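Nasetti Dance Program
Student project report: Setting a short work on two dancers
Submitted by I-seul Ahn, second year
Supervisor: Annelies Aigner

Background

My project was to choreograph and rehearse a duet, then pass it on to a second pair of dancers who had not seen it being made. I wanted to find out how much of a dance survives when it is taught from written notes. The duet is called Jisance. It runs for 252 seconds and is danced to a piano recording by Gyu-bin Yook, a music student in our year, who wrote it for the project.

The first cast was Kyu-ri Han and me. The second cast was Cinzia Zuccaro and a first-year dancer who asked to be listed only as Ji.

Making the duet

We had 12 rehearsals in the small studio. The first two went to improvising, and very little of that material was kept. I had planned to start with the music and set steps to it in order. Kyu-ri found this hard to work with because the piano part has long stretches with no clear beat, so we built the phrases in silence and fitted them to the recording later.

The duet has an opening walk, a floor section, a section of shared weight and a closing walk. The shared weight section took the most rehearsal time. It has a lean where both dancers hold each other at the forearm and lower to the floor over eight slow counts. We are not the same height, and for the first week one of us always arrived early. Annelies suggested that the taller dancer start with a wider stance. That fixed most of it.
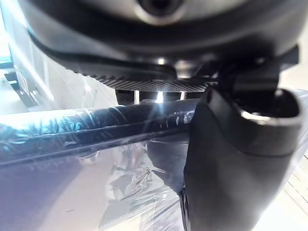
The floor section was easier to set but harder to remember. It repeats one roll with small changes in the arms, and we both mixed up the order. In the end we gave each version a name. The third one was called Rotov, for reasons neither of us can remember, and the name stayed in the notes.

Writing it down

I did not use a formal notation system. I looked at Labanotation in the first week and decided I could not learn enough of it in time. My notes are in plain words, with counts down the left margin and floor plans on the facing page. Arm positions are described from the dancer's own point of view, so "right" always means the dancer's right. I wrote the notes up after each rehearsal and checked them with Kyu-ri at the next one.

Gyu-bin marked the recording with cue points, which I copied into the margin. This was useful for the opening walk, where the counts are uneven.

Passing it on

Cinzia and Ji received the notes and the recording on Monday, August 2, 2021. They worked without us. When we watched them, the order of the sections was right and the floor plans had been followed closely. The timing was different. Their version finished at 260 seconds, and most of the extra time was in the closing walk, where I had written "slowly" and nothing else.
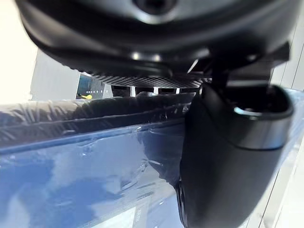 The biggest difference between the casts was in the quality of the movement. Kyu-ri and I had always done the arms in the floor section softly, and my notes gave only the positions. Cinzia read them as sharp. She kept her elbow fixed and curved her fingers downward, and the line from shoulder to hand became quite severe. I did not like it at first. By the second viewing I thought it suited the quieter part of the music better than our version did, and Kyu-ri agreed. We have left it in for the second cast.

The lean was the part that did not transfer. My notes said where to hold and how many counts to take, but they did not say who gives weight first. Ji assumed it was Cinzia and Cinzia assumed it was Ji, so they both waited and then dropped together. I explained it to them in person and they had it after a few tries.

What I would change

I would write down the starting weight for every contact, even where it seems obvious. I would also replace words like "slowly" with counts. The floor plans can stay as they are.

I should have kept a separate page for movement quality. Annelies raised this early on and I put it off -- mainly because I did not know what words to use. A few lines from each dancer about how a phrase feels would have been enough to start with.

Both casts will perform Jisance at the end-of-term showing, first cast before the interval and second cast after it. A copy of the notes, with the corrections to the lean marked in pencil, is in the program office.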